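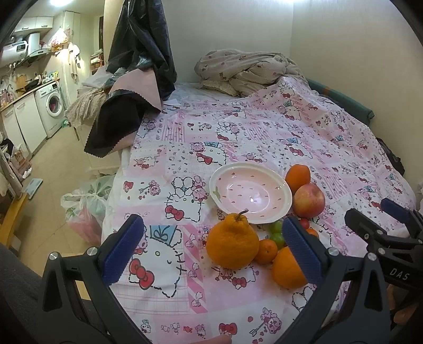

Two nights at Gatau, and why I'm already saving for the next one

Jan 3, 2019

My ears stopped ringing weeks ago and I still can't shut up about this festival, so you're getting a blog post!

For anyone who hasn't had me corner them at a party yet: Gatau is a small music festival held in November on an old fairground, two nights, two stages and a barn. The barn is the best part, but I'll get there. They sell 1000 tickets a night and then they stop, even though the field could hold twice that. You can walk from the front of one stage to the front of the other in the time it takes to finish a song, which means you never do that awful thing where you miss half of two bands and see all of none.

I went with Golshifteh Mahmoudi, who has been to more festivals than I've had hot dinners, and Jayson Dumlao, who had been to zero. We drove 652 miles to get there. I know. Jayson made the playlist and put the same Celter song on it eight times, spaced out so we'd keep thinking it was over.

First night

We got through the gate just as Proserine were starting, and I dropped my end of the tent bag and ran. I've loved this band since their first tape and had never seen them play. There are four of them now (the new one plays a kind of droning pump organ) and the sound was enormous, slow and warm, with the drums coming in so late that people near me had already started crying. They did the long version of "Harbor Lights Out" and didn't talk between songs at all. At the end the singer said "thanks, it's cold, hug somebody" and walked off. A complete stranger in a ski jacket hugged me. I hugged back!

After that it gets a little blurry. There was a brass band from two towns over that marched right through the food line. There was a DJ set by Siamak Bahrami that began with what I'm pretty sure was a field recording of a train and ended with the entire crowd singing a wedding song most of us didn't know the words to. Golshifteh knew them. She sang them directly into my ear.

The tent was fine. Cold, but fine. Bring two sleeping pads and put one on top of the other, and wear a hat to bed.

The barn

So, the barn. During the day there's no schedule in there, just a chalkboard, and anyone can sign up for a slot, people on the bill included. On the second afternoon Omid Esfahani wrote his name up with no last name, sat down with a setar and played for most of an hour to maybe a few dozen of us sitting on hay bales. It was so quiet you could hear him breathe in before each phrase. Jayson, who had told us in the car that he "mostly likes stuff with a beat," didn't move the whole time and then went straight out and bought the record.

Later on, a girl who looked ten or so got up and played one accordion tune, very fast, and got the biggest cheer of the weekend. I'm including the headliners in that.

Second night

Celter closed it out. I was ready to be sick of them after the drive and I wasn't, not even a little. They've got a horn section now and they've rearranged all the old songs around it, so you'd be half a verse in before you knew which one you were hearing, and then the whole field would get it at once and this roar would go up. They played our car song second to last. Jayson lost his voice. I lost a glove – gray wool, left hand, if you were there and picked it up, please write to me.

My one complaint is the coffee. There was a single cart, run by a lovely man under a sign that said Ghorbani, and the line in the morning was a festival in itself. He makes it with cardamom and it's worth the wait, but they need a second cart or a second him. Also the showers, which I'm choosing not to discuss.

If you're thinking of going: tickets usually open in the spring, and the mailing list gets a day's head start, so get on that. Camping is extra. The nearest motel is a decent drive away and Golshifteh Daneshvar, who stayed there, tells me the heater worked beautifully, and I'm trying not to hold it against her. Leave the big camera at home, they won't let it in. Take cash for the record table, more than you think, because the bands sell things there that you won't find online. I came home with five records and a Proserine tea towel.

I've played side two of the Esfahani record every morning this week. Jayson has already texted to ask who's driving next time.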